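Refinishing old floorboards: oil or varnish?
Forum > Home and Garden > Floors

trindonetti_fan
Posted July 27, 2020
We finally pulled up the carpet in the back bedroom and there are proper boards under it! Pine, I think, very orange, a few paint splashes round the skirting. I've got a quote of £678 to have them sanded and varnished but I'd love to do it myself. Has anyone used hard wax oil? Is it as nice as people make out?

Isauro Esquivel
Oh you lucky thing, do it yourself! Hire a drum sander and an edger for the weekend, buy more sandpaper than you think you need (take the rest back) and go with oil. I did our whole landing with it and I still stop to look at it when the sun comes in. If you scratch it you rub a bit more in and carry on.

dudel
Have to disagree with Isauro. Oil is lovely for a year and then you're on your knees again. We've got 2 dogs and varnish is the only thing that has stood up to them. Three coats, satin, never gloss.

Nghĩa Đào
I'm with the oil lot, but the colour matters more to me than the finish. I like a reddish brown, mid to dark, where you can still see the grain and the boards don't all match. Something like this:
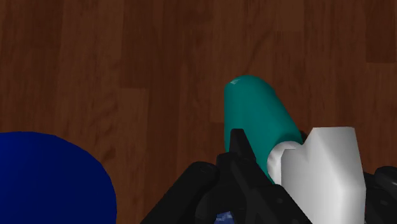 Re: Refinishing old floorboards: oil or varnish?

cheon
Gorgeous colour. Careful trying to get there on pine though, stain goes blotchy on it. Test a patch inside the cupboard first and leave it overnight.

dudel
Agree with cheon on the test patch. Still say varnish over the top!

Isauro Esquivel
You can get tinted oils, dudel, no varnish needed :) Two thin coats, buff it well, keep off it for a day.

trindonetti_fan
This is brilliant, thank you all. I love that reddish brown, so I'm going to try a tinted oil in the cupboard and see. Sander is booked. Does anyone fill the gaps between boards or just leave them?

jultara
Leave them unless it's draughty. Filler cracked and fell out of ours the first winter. Slivers of pine glued in are miles better if you've the patience.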